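Ccori 2: scene and task tooling for two-armed robots

I started writing Ccori because I was tired of editing scene files by hand at midnight. Version 1 was a pile of scripts that only I could run (sorry, Marisol!). Version 2 is a proper package, with an installer and a window you can click around in, and I'm really pleased with how it came out.

So what do you get? Mostly, a quick way to go from "I want the robot to tidy this room" to a simulated task you can run over and over. You pick a room, drop in your arms, scatter a few things on the floor and tell Ccori what counts as done. It shuffles the starting positions for you, checks that both arms can reach what they need to reach, and throws out the layouts that would never work. On my own desktop it gets through 493 layouts while I make lunch.

The room library has grown to 136 rooms. Cristian Alvarado built most of the new ones, and he went a bit wild with the living rooms (fireplaces, glass doors, back yards you'll never set foot in). I complained about load times and then kept every single one, because perception code that looks great in a plain gray box can fall apart once there's glare on the floorboards.

The planner treats the arms as a pair. One can hold a basket while the other goes for the next thing, and you can set how close they're allowed to get to each other. If you already have a planner you like, plug it in through the Trurker bridge and use ours for the reach checks only.

Things it doesn't do yet: cloth, liquids, and anything with more than two arms. Cloth is next on my list.

Runs on Linux and Windows. The trial lasts 90 days with everything switched on, and student licenses are free, just write to me from your school address. Upgrading from version 1? Your old task files will open, but save a copy first, the gripper settings have moved.

Roxana Mosquera, Brikix

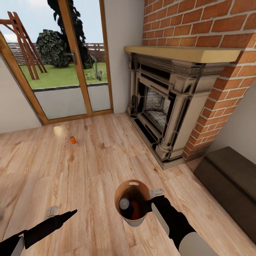 Floor pickup task in one of the living rooms, rendered in Ccori 2.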